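Household Textiles, Evening Course
Handout for Session 2: Folding and Storing Sports Jerseys
Dec 8, 2019

Welcome back, everyone, and thank you for being so patient with the heating last time. I promised I would write up the jersey session properly, because several of you asked for something to keep in the drawer at home, and because I talk faster than most people can take notes. Read it with a cup of coffee and a shirt in front of you. It makes a good deal more sense with something in your hands.

Why jerseys get a session of their own

A T-shirt forgives nearly everything. You can fold it in a hurry, stuff it under a stack of sweaters, and it will come out looking more or less like a T-shirt. A basketball jersey is a different creature. The fabric is slippery, there are no proper sleeves to tuck in, the armholes are enormous, and the front has a name and a number on it that you would like to keep looking nice for years. Many of you have one in the house that has been put away badly since some summer long ago (I have four, so please don't feel judged).

The lettering is what we are really looking after. On some shirts the letters are sewn on, layer over layer, and on others they are printed straight onto the cloth. Both kinds suffer when a hard crease runs through them. Sewn letters tend to pucker along the crease, and printed ones may start to crack there, especially if the shirt has lived in a hot attic. So before you fold anything, look at where the letters sit and plan your folds around them as well as you can. With a big number in the middle you can't always manage it, and then a soft, rounded fold is the next best thing.

Choosing where to work

You want a surface that is wide, clean and a little bit grippy. A polished table looks tidy, but the shirt skates around on it and you spend your whole evening chasing a hem. A bed is fine if the mattress is firm. My own favorite is an upholstered seat or a padded bench with a flat weave, as the cloth holds the jersey still while you work on one end of it. Run a lint roller over it first. Anything on the seat will end up on the shirt, and mesh is very good at collecting fluff.

If you sew at home you may like the Sendoreo pressing mat we passed around in class, the large one. A folded wool blanket does the same job, and I said so at the time, so please don't go spending money on my account.

The method, step by step

1. Lay the jersey out with the front facing up. Don't worry about it being straight yet.

2. Find the shoulders. Put one hand on each and draw them gently apart until the neckline opens into its proper shape. If there is a ribbed or striped trim at the neck, make sure it isn't rolled under.

3. Now go down to the hem. This is where people lose heart, because a long jersey nearly always has its bottom edge doubled up somewhere. Take the edge itself between finger and thumb, lift it a little way off the surface, and lay it down again in the direction you want. Lifting works much better than dragging, which only brings the rest of the shirt along with it.

4. Smooth from the middle outward with the flat of your hand. Go around the lettering, and never push across it with your nails. I know it is tempting.

5. Check the side panels and the trim. Contrasting stripes are a great help here, because you can follow them by eye. If a stripe wanders off and vanishes, there is a fold on top of it, and that is the next place to put your hand.

6. Turn the whole shirt over, so the front is now face down. Bring each side in toward the middle – not all the way, just enough that you have a long, even strip.

7. Lay a sheet of acid-free tissue down the length of the strip, then bring the hem up toward the shoulders in one loose fold. If your drawer is shallow you may need a second. Put a little roll of tissue inside each bend so that it stays round.

8. Turn it face up again and put it away with nothing heavy on top.

Take your time with steps 3 to 5. In class most of you hurried through them to get to the folding, and then wondered why the parcel came out lumpy! A wrinkle you leave in at this stage is going to be pressed in by its own weight until next December.

One more thing on red and white together. Strong reds can bleed, and white panels and white trim are the first to show it. Wash such a shirt by itself in cold water, inside out, and don't leave it sitting in a wet heap afterward. It should be completely dry before it comes anywhere near tissue.

Red jerseys with white trim, laid out flat but rumpled:

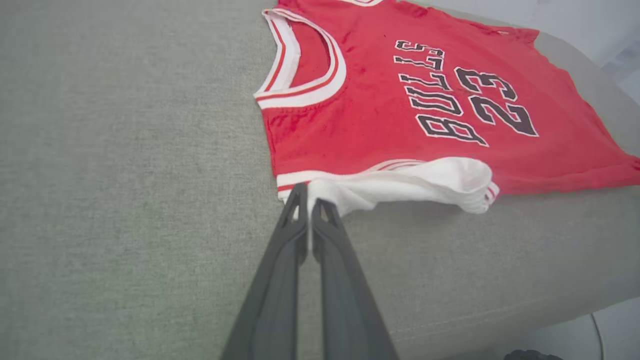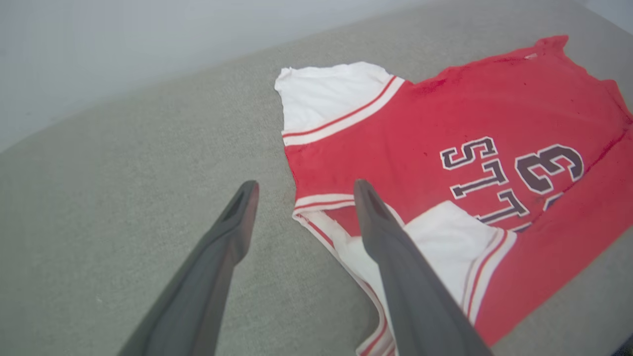
Storage at home

Once you have your parcel, you need a flat place for it. A drawer is lovely, a lidded cardboard box is nearly as good, and a plastic bag is what I would like you to stop using. Cloth wants a bit of air. For boxes I have been using the Monomau flat ones, which take two jerseys side by side without squashing. Write on the outside what is in there, in pencil, so you aren't rummaging through everything each time a grandchild asks.

Take each shirt out once a year, shake it, and fold it again with the bends in a slightly different place. It is a pleasant job for a dull afternoon, and the same tissue can be used again as long as it is still clean.

Hanging is possible for shirts that get worn all season. Use a wide padded hanger, please. A thin wire one will leave two little peaks at the shoulders, and with mesh they are very hard to steam out.

If you must iron, turn the shirt inside out, set the iron to low, and put a cotton cloth between. Keep off the lettering altogether. A steamer held a hand's width away is kinder and quicker, and the Stinora one in the cupboard may be borrowed as long as it comes back empty of water.

For next time

Please bring one jersey or other sports shirt with lettering, any size, and a towel to work on. Children's sizes are welcome and make nice practice. There will be tissue for everyone – I ordered 421 sheets, an odd number that comes from the supplier having a part pack left over.

If you have a shirt with sewn letters that are lifting at the corners, bring that too, together with matching thread if you have it. We will start with those while the light is still good, and leave the folding until after the break.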